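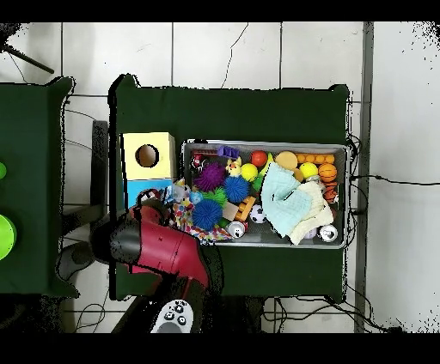 Installation is defined in this module by the relation between a work and the room that holds it, and the relation is set down in a document before it is set up in a space. The written part is usually called the score, the certificate or the installation plan, depending on the artist and the decade. The same tools serve for any group of objects. Spiky balls in purple, blue and green, packed into a shallow bin with a small yellow duck-like figure among them, could be recorded as a fixed arrangement (every item placed and measured) or as a rule (fill the bin, order left open). The two records produce different works, and they age differently.

## Session 6: Instruction, arrangement, reinstallation

Notes by Hubert Bühler, 2 October 2019. Read with the handout on site and non-site from September.

### 1. Terms

**Fixed arrangement.** Each element has one position. The plan gives distances from at least two walls and a height from the floor. Departure from the plan is an error and is logged as such in the condition report.

**Open arrangement.** The elements are given, the positions are not. The plan states limits: the smallest room permitted, the distance kept clear for visitors, whether elements may touch.

**Variable set.** The elements themselves may be replaced. The plan must say what counts as a valid replacement — same make, same colour, same weight, or simply the same kind of thing. Most disputes over reinstallation come from plans that leave this line blank.

A single work may use all three. A projection may be fixed, the seating open, and the lamps a variable set.

### 2. Case: Aebischer, *Gerden*

*Gerden* was first shown at the Zestby gallery as a floor work with sound. It consists of 3653 cast plaster discs, one for each day of a ten-year period that includes three leap years, laid on a bare floor and lit from one side. Three loudspeakers play a recording of the discs being stacked.

The first plan was a single typed sheet. It gave the number of discs, the height of the lamp (140 cm) and the phrase "spread evenly". It did not say whether the discs could overlap. At Zestby they did not. When the work went to Wivham, the room was smaller, and the technicians overlapped the discs along the rear wall to keep the number correct.

Aebischer accepted the Wivham version after seeing it and then issued a second plan, which runs to six pages. The points that matter for us:

- The number of discs takes priority over the spacing.
- Overlap is permitted at the wall furthest from the entrance and nowhere else.
- Broken discs stay in the work. Discs reduced to powder are recast from the original mould.
- The lamp may be changed for a newer type if the edge of the shadow stays hard.
- The recording is not to be cleaned or remastered.

Note that the second plan turns a fixed arrangement into a partly open one. It also treats the lamp as a variable set and the sound as fixed, although both are equipment. The dividing line is perceptual: the artist protects what the visitor hears and allows change in what the visitor does not look at directly.

### 3. Which version is the work?

Three positions are found in the reading.

1. The first showing is the work and later ones are copies of it. This suits works made for one site. It is hard to defend for *Gerden*, which was made in a studio and had no site in its first plan.
2. The plan is the work and every showing is a performance of it. This handles Wivham well, but it makes the second plan a new work, or at least a revised edition, and the catalogue does not list it as either.
3. The work is the series of showings together with the documents. It is the loosest of the three and the one most used by conservators. Its weakness is that it gives no test for a bad showing.

We shall work with the third position and return to its weakness in the next session.

### 4. Preparation for the seminar

Bring a plan of no more than one page for a work made from objects already in your possession. State the type of arrangement for each element. Exchange plans with another student, who will set up the work without speaking to you. Bring a tape measure and masking tape; the department has lamps but no spare extension leads.

Written response: one side of A4 on the phrase "spread evenly". Discuss what it fixes and what it leaves to the technician.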